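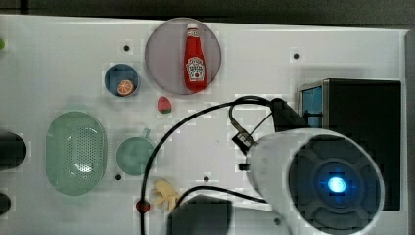 Search this journal Go

3.2 Finish and buyer preference

Cast aluminum garden figures were shown to 80 shoppers at the Leckie store. Hand-finished pieces were chosen by 59 of them, mostly as gifts. Price had little effect below 300 dollars.

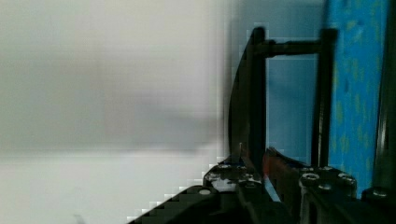 Figure 2. Upright black frame with crossbar.

Tosh found a similar leaning for the Fustaline bird pairs, though her sample was smaller.

33 shares

Related articles
Patina on outdoor bronze
Paired figures as wedding gifts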